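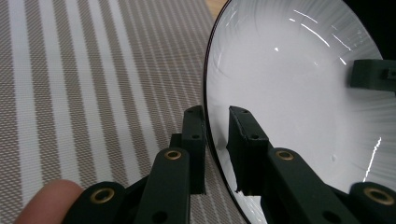
The inventory form had seven columns and Yoon-hee Heo had filled in five of them before she reached the plates.

Item, quantity, condition, destination, initials. The last two columns were headed Value and Remarks. Her aunt's lawyer had said they could be left blank if the family agreed, and the family, meaning Yoon-hee and her cousin Tsung-han Lau, had agreed by text message on Friday.

The kitchen was on the second floor of a narrow house in Mostitz. It had one window, one door, and a wall of cabinets that her uncle had hung himself. He had hung them level to the ceiling. The ceiling was not level. A marble placed on any shelf would roll to the left, and for this reason the stacks had always been pushed up against the left-hand side, where they had worn a curved mark into the paint.

She took the plates down one at a time. The method was the one her aunt had used at the Plelix cafeteria for 16 years: thumb on the inside, fingers on the back, grip at the rim, never at the center. A plate held at the rim can be checked as it turns. A plate held at the center hides its own crack under your hand.

The large white ones came first. They had a dark line at the edge. Seen nearly side on, with the light from the window running across it, the first one showed faint lines spreading out over the white like rays. She turned it a quarter turn and the lines moved with it. She could not tell whether they were in the glaze or on it. She ran a fingernail across and felt nothing she could be sure of.

Under Condition she wrote "used."

Tsung-han arrived at ten with the boxes. They were Ballen boxes, the double-wall type, bought flat. He put one together, taped the bottom seam twice, and set it on the floor by the stove.

"Flat or on edge?" he asked.

"On edge."

"They'll break on edge."

"They break flat. The bottom one carries all the others. On edge, each one carries itself."

He thought about this and looked up the matter on his phone. He read for some time. Then he put the phone away and began to crumple paper for the bottom of the box.

They worked without talking. She wrapped and he loaded. Each plate took two sheets, the first folded in from the corners and the second rolled around. He set them in the box with the rims up, and when a row was full he pushed the side of his hand down between the last plate and the cardboard to measure the gap. If his hand went in, he added paper. If it did not, he left it.

"Who's getting these?" he said, when the row was done.

She looked at the form. Under Destination she had written nothing.

"Chia-hao asked for them," she said.

"Chia-hao has plates."

"He asked for these."

Chia-hao Cheung was not family. He had rented the back bedroom for 12 years and moved out in August, a month before the hospital. He had eaten at the table every night and washed up afterward, her aunt on one side of the sink and he on the other. The will did not mention him. The will had been written before he came.

Tsung-han picked up the next plate himself. He held it the wrong way, flat across his palm, like a waiter. Then he changed his grip to the rim and tilted it toward the window.

"There are lines in this one."

"They all have them."

"Are they cracks?"

"I don't know."

"What did you put?"

"Used."

He tapped the rim with a knuckle. It is a common test. A sound plate rings and a cracked one gives a short, dull note. The plate rang. He waited until it had stopped and tapped it again, a little lower down, and it rang there too. He handed it to her and she wrapped it.

At noon they stopped and ate standing up. Yoon-hee had brought rice and two kinds of pickle in plastic tubs from the Sin, the shop on the corner. There was a drawer of forks and they used two of them, though the forks were already on the form, line 40, packed. She crossed out "packed" and initialed the change.

"What was the rent?" Tsung-han asked. "The back room."

"587."

"That's all? For 12 years?"

"She never raised it."

"Did he ever offer?"

"Every January. She told him to dry the plates."

Tsung-han washed the forks. There was no towel, the towels having gone in the first load, and he shook the water off over the sink and laid the forks on a sheet of packing paper.

The box took one more row. She filled the space above it with paper until the flaps had to be pushed down, and he leaned on them while she ran the tape. He turned the box so that the long side faced the door. Then he took the marker and wrote PLATES, and an arrow pointing up, and the word CHEUNG.

Yoon-hee filled in the destination and passed him the form for his initials. He signed, and kept hold of the pen. After a moment he went back up the page, found the line, and wrote in the column for Remarks.

She read it after he had carried the box down. His handwriting was small and he had pressed hard.

"Ring when tapped," it said. "Pack on edge."

She moved the stepladder to the left and started on the bowls.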